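Search the guides Enter a part number or keyword Go

Berkico Open-Frame Rack Kit 414
Set-up Guide, Section 4: Connecting the Patch Cables
Reading time: 6 minutes

4.1 Before you start

The rails must be upright and the switch and server already fixed in place (see Section 3). The kit is supplied with rails only. Cables, cage nuts and the Melletti labeling pack, part number 1389, are ordered separately.

You will need:

- one patch cable for each connection, with a molded boot at each end
- the port list you filled in at the end of Section 3
- two labels for each cable
- hook-and-loop straps
- a flashlight

Note: Cable ties can be used on power cords. Do not use them on patch cables.

CAUTION: Fit or remove patch cables only at the front of the rack while the server is powered. If you have to reach behind the server, shut it down first and unplug both power cords.

4.2 Preparing a cable

1. Uncoil the cable and lay it out on a table or a clean floor. Let it relax for a few minutes if it has been tightly coiled.

2. Run the cable through your fingers from one end to the other. Discard it if you find a crushed spot, a sharp kink or a cut in the jacket.

3. Look at both connectors with the flashlight. The eight contacts must be level with one another. Check that the latch springs back when pressed and let go.

4. Slide the boot forward until it covers the rear of the connector. A boot that has crept back along the jacket does not protect the cable where it enters the plug, and that is where most patch cables fail.

5. Write the same number on two labels. Attach one at each end, clear of the boot, with the writing facing out.

When you handle a prepared cable, hold it close to the plug and keep the jacket in line with the boot. Side pressure at this point will loosen the contacts over time.
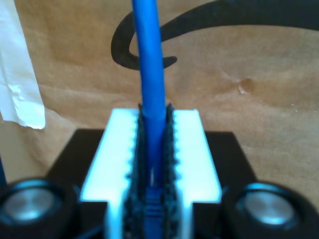
Can a cable without a boot be used in this rack?

A cable without a boot will work, provided that its latch is intact. It is more likely to snag when it is pulled back through a bundle, so use it for short runs that will not be moved often.

4.3 Choosing the port

Fill the switch from the outer end of each block toward the middle. The end ports are the easiest to reach, and a cable plugged in there can be led to the side of the rack without crossing its neighbors. On a switch with two stacked rows of ports, the latches on the upper row usually face the opposite way from those on the lower row. Check before you push.

Ports that stand apart from the main blocks may be meant for uplinks or for management. Read the switch maker's manual before using them. Do not use them as spares.

Note: If your switch is fitted above the server, any cable that leaves the front of the switch will pass the drive bays on its way down. A cable hanging straight down will be in the way when a drive has to be pulled. Lead it out to one side first, then down,
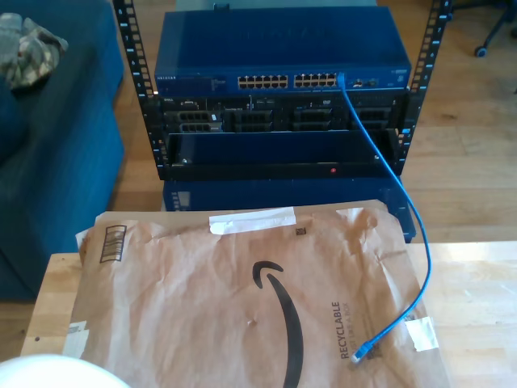 and leave enough slack for the free end to reach the table or wall outlet without pulling on the port. Slack belongs at the bottom of the run. If it collects beside the switch, its weight hangs on the connector.

4.4 Making the connection

1. Find the port on your port list and put a fingertip beside it on the panel.

2. Hold the connector by its sides with the latch lined up with the notch in the port.

3. Push straight in until the latch clicks. Do not push on the cable.

4. Pull back gently on the connector. It must stay in place. If it comes out, check the latch and repeat step 3.

5. Lead the cable to the nearer rail. Strap it loosely to the rail, with the first strap level with the lower edge of the switch.

6. Add a second strap below the server. The strap is tight enough when a finger still fits under it.

7. Plug in the far end.

8. Check the link light for the port. Allow a minute for it to come on.

9. Tick the port on your list and write down the cable number.

CAUTION: The smallest bend allowed is four times the outside width of the cable. Do not fold a cable flat against a rail or under a rack foot.

Note: With the long rails (772 mm), the Nasution side channel can be used in place of straps. Fit it before any cables are connected. It cannot be slid into place afterward.

4.5 If the link light stays off

Work through these checks in order and stop when the light comes on.

1. Remove the connector and plug it in again.

2. Do the same at the far end.

3. Move the cable to a port that is known to work.

4. Swap the cable for one that is known to work. If this cures the fault, throw the first cable away. Do not put it back in the spares box.

5. Check whether the port has been turned off in the switch settings.

4.6 Removing a cable

1. Make sure that no one is using the connection.

2. Undo the straps, starting with the lowest.

3. Press the latch fully down and hold it there. On a stiff boot, squeeze the boot at the point where it covers the latch.

4. Draw the connector straight out. Do not free it by tugging on the jacket.

5. Support the loose end as it comes away from the rack, and keep it off the floor.
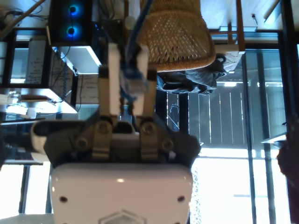

Carys Prothero wrote that step 3 gave her trouble with older cables: the boot had hardened and the latch would not go down under finger pressure. She slid the boot back along the jacket first and then pressed the latch directly. She also asked for a line on coiling, as the earlier edition had one.

The boot may be slid back as she describes if the cable is going to be replaced. For coiling, make loops no smaller than a dinner plate, strap them in two places and leave both labels showing. Store the coil flat.

Continue to Section 5: Power Cords and Grounding.

Contact Berkico Support | © 2022 Berkico, Pristgate | Back to top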